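Surnby students teach a robot arm to take old computers apart

By Pilar Ojeda
20/04/2020

If you happened to walk past the old woodworking room at Surnby Technical High School this winter, you may have noticed the lights on well past dinnertime, and you may have smelled pizza. The students of the Vellura team (they picked the name themselves, after what I am told was a very long evening of arguing) have been working since January on a project that sounds simple enough when they explain it to you and gets harder every minute you stand there listening. They want a robot arm to take the useful parts out of old computers without breaking them.

The team has nine members this year, a few of them seniors and a couple of them so new to the school that they still had trouble finding the room in the first week. Their teacher, Tegwen James, has run the robotics elective for six years and says this is the first group that came to her with a problem already chosen.

"Usually I hand out a list of ideas and everybody picks the one with wheels," she told me, laughing. "These kids came in with a box of dead desktops from the school district and said, we want to do this. I said all right, but you do know how small the parts are?"

They did, or they thought they did. The district had replaced the machines in its computer labs, and there were 378 of the old ones sitting in storage, most of them headed for the scrap hauler. Team captain Iulian Sima, a senior, had spent part of last summer helping his uncle fix computers in the family garage, and he knew that plenty of what was inside those cases could still be used. He also knew how dull it was to take out the same parts over and over by hand, and how easy it was to get careless by the end of the afternoon.

So the students split the job up. One group worked on memory, another on cables and drives, and the third, which is the one everybody in the room seems to drift toward sooner or later, took on the processor. That is the chip that does most of the computer's thinking, and on these boards it sits in a socket lined with a great many very fine gold contacts. A person opens the lever and the loading frame first, and then the arm comes in, takes hold of the chip by its edges, and brings it up and away. If the grip slides or the chip drops back at a bad angle, the contacts underneath can bend, and a bent contact is usually the end of that board.

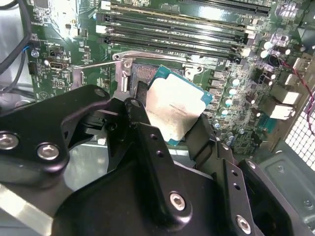

Oriana Iturra, a junior who leads the processor group, has become the person everybody calls over when something is about to go wrong. She talks about grip force the way some of her classmates talk about basketball, with her hands going the whole time. Too little and the chip slips, she explained to me, and too much and it pops out sideways "like a watermelon seed." Her group keeps a spiral notebook with every try written down in it, including the bad ones, and the bad ones take up most of the first half. There's a page in there with nothing on it but the word NO and a date.

The thermal paste has been its own adventure. It is the stuff that goes between the processor and its cooler, and on a computer that has been running for years it can be dried out, sticky, or a little of both. The students learned early on to keep the jaws on the sides of the chip and away from the top, and they also learned that paste does not come out of a sweatshirt. Ms. James now keeps a stack of old T-shirts by the door for anyone who forgets.

The program that moves the arm is called Erdős, after the mathematician, and it was written mostly by two sophomores over winter break. It has been through 22 versions so far. The one running now stops before each grab and waits for a student to press a key, a habit the team added after a rough afternoon that cost them a memory module and, for a day or so, some of their good cheer. Iulian would like to get rid of the key press before the end of the year. Oriana would not, and the two of them have agreed to keep talking about it.

Help has come from outside the school as well. Skorkisine, the machine shop out on the county road, let the students use its scrap bin and gave them time on a mill, and one of its machinists, Pilar Durán, came in for several evenings to look over their drawings. (Yes, we share a first name, and yes, it made for some confusion at the sign-in sheet.) She graduated from Surnby herself and remembers the room when it was full of band saws.

"I'd ask them why a part was that thick and they'd have an answer," Ms. Durán said. "It wasn't always a good answer! But they'd thought about it, and the next time I came in they'd have changed it and they'd want to tell me all about that too."

The parts that come out are sorted into labeled trays, checked by hand, and tested in a spare computer at the back of the room. Whatever passes goes toward rebuilding desktops for families in town who have asked the school for one, and the list of families has grown a good deal since the start of the spring. On its best evening the team got through up to six boards, which the students will tell you is nowhere near fast enough and which their teacher will tell you is pretty wonderful.

With the school building closed for now, the arm is resting under a bedsheet and the team is meeting by video call in the evenings. There is still plenty for them to do. The sophomores are cleaning up the code, the memory group is redrawing its finger pieces so they can reach between slots that sit close together, and Oriana has been typing up the spiral notebook so that next year's students can read it without having to work out her handwriting. She says she is leaving in the page with NO on it.

Ms. James hopes to get everyone back in the room before the seniors graduate, even if it is only for an afternoon. Families who would like to be added to the list for a rebuilt computer can leave a message with the school office, which is checking its voicemail every morning. The team is also looking for working power supplies and asks that anyone with one to spare please hold on to it until the building opens again.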